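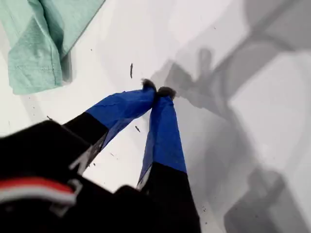 Ticket: Marks on matte white Kozma tabletop
Product: Burasach Kozma, long top, matte white
Bought from: Tillico
Category: Care and cleaning
Status: Solved (mostly)

Hi there! I've had my Kozma since the spring and I love it, it's the best long table I've ever owned, but I've got a cleaning problem that I can't get to the bottom of and the care leaflet runs out of ideas after "damp cloth, mild soap."

The top has picked up marks. They're faint, and if you came in with the lights low you'd say I was fussing, but with a lamp on there are gray scuffs here and there and a scattering of small dark specks. The scuffs look like something got dragged. The specks I can't explain at all. A few of them come off with a fingernail and others don't budge.

What I've tried so far:

Warm water and dish soap, with a Rika cloth (the pale green one with the stitched hem, also from Tillico). Some of the specks went. The scuffs didn't change.

Same again, but letting the soapy water sit for 4 minutes first. No difference I could see, and I had to chase a puddle toward the far end because my floor slopes.

Window spray. It dried streaky and I had to go over the whole thing again with plain water.

White vinegar, one part to a lot of water. The room smelled like a pickle jar until bedtime. Scuffs still there.

I did NOT use the scrubby side of a sponge, I promise. I read the bit about that in the leaflet.

So my questions are: are the scuffs on the surface or in it, is there anything stronger I can use without making it shiny, and could the Rika cloth be doing it? I'm on my third wash with that cloth and it seems to drop a bit of fluff.

Reply from Burasach support

Thanks for writing in and for listing everything you tried. Matte tops can show two kinds of scuff. One is a deposit, where something softer than the table rubs off onto it, and the other is a burnish, where the matte finish has been polished slightly by rubbing. Deposits come off. A burnish will usually soften with cleaning but may not disappear.

Please try a plain white eraser (the kind for pencil) on one small scuff near a corner, using light strokes in one direction. Wipe with a damp cloth and let it dry fully before judging. Please hold off on vinegar, melamine foam, and any fine abrasive paper, even a 3,000 grit, as these can leave a glossy patch.

On the cloth: wash it by itself, without fabric softener, and let us know.

My reply

Okay, the eraser! I wouldn't have thought of that. I did one scuff near the corner like you said and it lifted right off, and I got a bit carried away and did 4 more before remembering I was supposed to let it dry and look. They're still good. One long one got lighter but it's hanging on, so I'm guessing that's a burnish. Funny word. I'd been calling it "the smear."

And oh dear, the fabric softener. Guilty. I put it in with everything. I had no idea it mattered for cleaning cloths but I looked at the Tillico page again and there it is in the small print, "no softener," right under the washing temperature. So the cloth went in by itself with a tiny bit of detergent and I hung it over the shower rail.

About the fluff, I ran the cloth over a dark baking tray before and after the wash to see what came off (very scientific). Before, lots of pale bits. After, hardly any! I think what I was doing was wiping the table down and then putting a fresh layer of lint on it, and the lint was grabbing whatever dust came by. 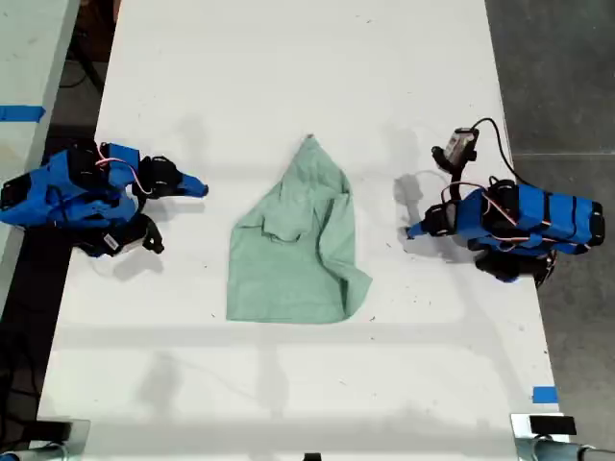 Update, October, late afternoon

I've been leaving it a while before writing again so I could see how the top holds up with normal use, and it's a mixed report. The table still has faint scuffs and some little dark specks, so I can't call it spotless. It's much easier to deal with, though, and I've stopped scrubbing at it every time I walk past.

The green cloth now lives on the table. I know, I know, your leaflet probably wants it neatly put away, but mine ends up crumpled in the middle of the top more often than not, and having it within reach means I wipe things up when they happen. I shake it out first (outdoors!) in case there's grit in the folds. I suspect grit was behind some of my scuffs in the first place. If you fold a cloth over a crumb and then lean on it, you've made yourself a little sanding block.

The specks are down to two types now. The soft ones wipe off with a damp corner of the cloth. The hard ones need the eraser, or a fingernail with the cloth wrapped over it. There's one near the end that neither will shift and I've decided it can stay.

One more question while I've got you. Is there a wax or sealer you'd recommend? Tillico lists a Burasach one in the 600 ml bottle, and that's about ten years' worth for me.

Reply from Burasach support

Glad the eraser helped. Please don't use the sealer on a matte Kozma. It's made for our oiled tops and will dry patchy on yours. No coating is needed. Carry on as you are, and change to a fresh cloth when the hem starts to fray or it feels rough after washing.

My reply

Perfect, thank you, that's one less bottle under the sink. The hem's fine so far. I've ordered a second Rika in the same green so one can be in the wash. You can close this one, and if the long smear ever comes out I'll open it again just to tell you!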